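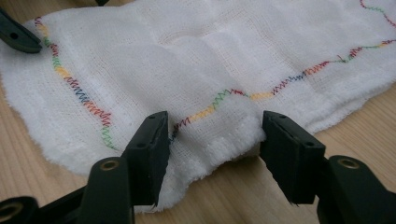
Über uns

Ekusard ist ein Prüf- und Beratungsbetrieb für technische Textilien mit Sitz in Cosotitz. Wir untersuchen Gewebe, Gewirke und Vliesstoffe im Auftrag von Herstellern, Konfektionären und Einkaufsabteilungen. Der Schwerpunkt liegt auf leichten, offen eingestellten Geweben und deren Nahtverhalten.

Arbeitsgebiete

Mechanische Prüfung: Höchstzugkraft und Höchstzugkraftdehnung im Streifenzugversuch, Weiterreißkraft, Nahtschiebewiderstand, Scheuerbeständigkeit. Die Streifenbreite beträgt im Regelfall 50 mm, die freie Einspannlänge 200 mm. Für Gewebe mit sehr geringer Fadendichte vereinbaren wir abweichende Probenmaße mit dem Auftraggeber und weisen sie im Prüfbericht aus.

Konstruktionsanalyse: Bestimmung von Bindung, Fadendichte in Kette und Schuss, Garnfeinheit, Einarbeitung und flächenbezogener Masse. Faserstoffe werden mikroskopisch und nasschemisch bestimmt.

Pflege- und Maßverhalten: Maßänderung nach Haushaltswäsche und Trocknung, Farbechtheit von Geweben und Nähgarnen. Waschversuche führen wir standardmäßig bei 30 °C durch, andere Temperaturen auf Anfrage.

Nahttechnik: Auswahl von Stichtyp, Stichdichte, Nadelspitze und Nähgarn für vorgegebene Flächengebilde. Auf Wunsch fertigen wir Musternähte und prüfen diese im eigenen Haus.

Entwicklung des Betriebs

Der Betrieb ging aus der Warenkontrolle der Weberei Trorness hervor. Nach der Stilllegung der Webmaschinen wurde das Labor ausgegliedert und unter neuem Namen weitergeführt. Die Klimakammer und ein Teil der Zugprüfmaschinen stammen noch aus dieser Zeit; Kraftaufnehmer, Steuerung und Auswertesoftware wurden inzwischen ersetzt. Das Musterarchiv der Weberei ist vollständig übernommen worden und kann nach Anmeldung eingesehen werden.

Eine Außenstelle in Bragança nimmt Proben iberischer Kunden an und leitet sie gesammelt nach Cosotitz weiter. Geprüft wird dort nicht.

Leitung

Die technische Leitung liegt bei Kyriaki Chrysikopoulos. Sie verantwortet die Prüfverfahren, die Kalibrierplanung und die Freigabe sämtlicher Berichte. Fachliche Rückfragen zu einem Bericht sind unter Angabe der Auftragsnummer an die technische Leitung zu richten.

Probenannahme

Proben werden werktags bis 15 Uhr angenommen. Benötigt wird ein Abschnitt von mindestens 100 cm Länge über die volle Warenbreite, Kettrichtung gekennzeichnet, gerollt und nicht gefaltet. Webkanten bitte nicht abtrennen. Vor der Prüfung lagern alle Proben im Normalklima; diese Zeit ist in den genannten Bearbeitungsfristen enthalten. Restmaterial wird nach Versand des Berichts eingelagert und auf schriftlichen Wunsch zurückgesandt.

Im September ist die Klimakammer wegen der jährlichen Wartung zeitweise außer Betrieb. Aufträge mit fester Frist sind für diesen Zeitraum vorher abzustimmen.

Schulungen

Für Mitarbeitende aus Wareneingang und Qualitätssicherung bieten wir eintägige Kurse zur Gewebeanalyse und zur Beurteilung von Nahtfehlern an. Fadenzähler und Präpariernadeln werden gestellt, eigene Warenmuster können mitgebracht werden. Kurssprachen sind Deutsch und Englisch.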